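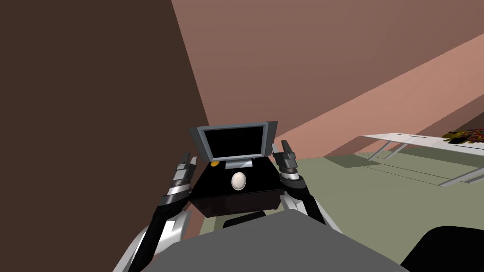 Country of origin when the parts come from three places

We import a desktop control unit assembled by Vlček. The circuit board is from one country, the housing from a second, and final assembly with testing is done in a third. Our broker wants one country of origin on the entry. Unit value is $485, of which $372 is the board. Is origin decided by the share of value, or by where the last work was done?

Posted by bilmont_imports
6 comments

Trunasier
Share of value alone doesn't settle it. For a non-preferential claim, the usual test in the US is substantial transformation: did the work in the last country produce an article with a new name, character or use? Screwing a finished board into a housing often fails that test – soldering and programming may pass, depending on the facts. If you want a reduced rate under a trade agreement, that is a separate matter. Read the product rule for your tariff heading, which may call for a tariff shift, a regional value content, or both. Get the bill of materials with an origin for every line before you file anything. For a firm answer, request a binding ruling.
Share 2

Lollotton
We just put the country on the carton. Never had a problem.

Juraj Jireš
The carton is marking, and it has to match the origin you can support on paper. Agree with the first reply on the ruling. Ask in writing, and describe each assembly step in order.
Share 0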